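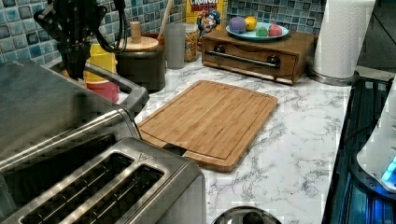 ## Is a surge-protected powerboard worth the money for kitchen appliances?

**Iraklis Deligiannis**, November 2019

We've just moved into a unit in Rulden and the kitchen has one double power point for the whole bench. The bloke at Clundatora Electrical told me I'd be mad to run a toaster and anything else off a normal powerboard, and that I need the Skatik surge board at 4 times the price of the plain one. He also reckons it will "clean" the power and make the appliances last longer. Sounds like rubbish to me, but I don't want to burn the place down. Has anyone seen proof either way?

---

**Rahman**

I've got one and never had a problem. Get the good one, you can't put a price on safety.

---

**Iraklis Athanasiadis**

You can put a price on it, it's on the sticker. And never having had a problem tells us nothing. I've never had a problem with my letterbox either.

He's mixed up two different things. Surge protection is for voltage spikes, lightning and so on. It does nothing about overloading, and overloading is what you should care about with anything that heats. A toaster is mostly a bit of hot wire. I can't see what "clean" power would do for it and I'd love to hear him explain it.

Turn your appliances over and read the rating plates. Add up the watts for whatever you'd have on at the same time. Ours says 1249 on the toaster, which is fine by itself, but put a kettle with it and you're over the 2400 W that an ordinary 10 amp board is good for. The dear board will have the same limit, check the back of the packet. Any board you buy should have an overload cut-out, and plenty of the cheap ones do.

Better still, don't use a board. Plug the two hungriest things straight into the wall and take turns with the rest. If that drives you nuts, get a sparky to quote on another outlet. Ask whether the bench is on its own circuit while they're there, as more sockets on the same circuit won't give you more power. If you're renting it's up to the landlord.

---

**Iraklis Deligiannis**

Thanks. Went back and read the packet, 10 amps on both boards. Kept my money.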